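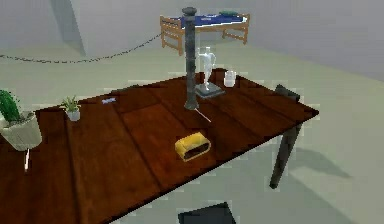 2023-02-09

Noise and door work for Flunside, continued. Client is the bar on the ground floor of the arcade, the one that had the scuffle at its entrance last summer. Francine wants the write-up before she goes back to the manager, so I am putting down what we have so far, including the parts that don't help us.

Background for anyone picking this up. In July two groups of customers got into a fight in the entrance passage at closing time. Door staff called for a second pair of hands on the radio and the people inside did not hear the call. By the time the floor supervisor came out, the police were already there. One guard had a cut hand and a customer had a broken phone. No charges that we know of. The landlord asked the bar to show that the radio and panic button arrangement works before the late license comes up for renewal, and the bar asked us.

The radios are Pakzad handsets, the older type with the separate earpiece. The panic button at the door is a Skevasus wall unit wired back to a light behind the bar. Both were working when we tested them with the music off. That was never the question.

Test 1, earpiece against music. Played the bar's own closing playlist through the bench speaker at the level we logged on site, 100 dB at one meter. Francine read the call list over the radio from the next room and I wrote down what I heard, with the earpiece in one ear and nothing in the other. Out of 20 calls I got nine complete, six partly, and five not at all. The short words are the worst. "Door" and "four" are the same word in there. "Entrance" got through every time. Repeated it with a foam plug in the open ear and got 17 complete.

Rostam did the same test with no plug and got 12. He says he knew the list from typing it up. We should have a second list he hasn't seen. I will write one.

Test 2, the light. The bar light is a small red lamp fixed under the top shelf on the left. It is lit for as long as the button is held and goes off when the button is released. So a guard with both hands busy gives it one hit with an elbow and the light blinks for less than a second. On the site visit Rostam stood where the bartender stands and looked at the till while I pressed the button from outside. He missed it on all three short presses and saw it on all three long ones. I don't want to put much weight on three, but it agrees with what the bartender told Francine, that she has worked there since the refit and has never once noticed the lamp.

Skevasus do a latching relay for this unit. It holds the lamp on until somebody turns a key behind the bar. Got one from the supplier and fitted it to the bench unit this morning. Works with a short press. It also works with a bump, and that may be a nuisance where people lean on the wall. The button needs a collar or it needs to go higher. Current height is 41 inches from the floor, right at elbow level for anyone waiting to get in. Rostam suggests moving it inside the door reveal on the hinge side. I agree, but the cable is short by a good bit and the conduit would have to be opened.

Problem with the relay: the first one buzzed when latched. Swapped it for the spare, no buzz. Marked the bad one with tape and put it in the returns box. Please do not use it for anything.

Test 3, cutting the music. Flener's box sits between the mixer and the amplifier and mutes everything when it gets a contact closure. In principle the panic button could trigger it too. I had it running on the bench for an hour, and it mutes cleanly and comes back at the same level. Francine is against it for this client. Her point is that a room of 200 people going silent at once will all turn toward the door and some of them will walk over to look. I can see that. A drop in level instead of a full mute might do, enough for the earpieces to be usable. The box has a trim setting for this that I haven't tried.

Cost, as far as I can tell: relay and key switch are cheap, moving the button is half a day plus making good the plaster. Flener box is the expensive item and the manager will ask about it first.

Also noted on site, not in our scope: the passage light nearest the street is out, and the inner door sticks when pushed from the bar side. Francine will mention both to the manager by phone.

To do
Write second call list (me)
Repeat test 1 with the level dropped, using the trim on the Flener box
Measure the conduit run to the hinge side, Rostam, next visit
Ask Pakzad whether the two-ear headset fits the old handsets
Return relay
Find out who would keep the key for the reset. The supervisor goes home before closing two nights a week.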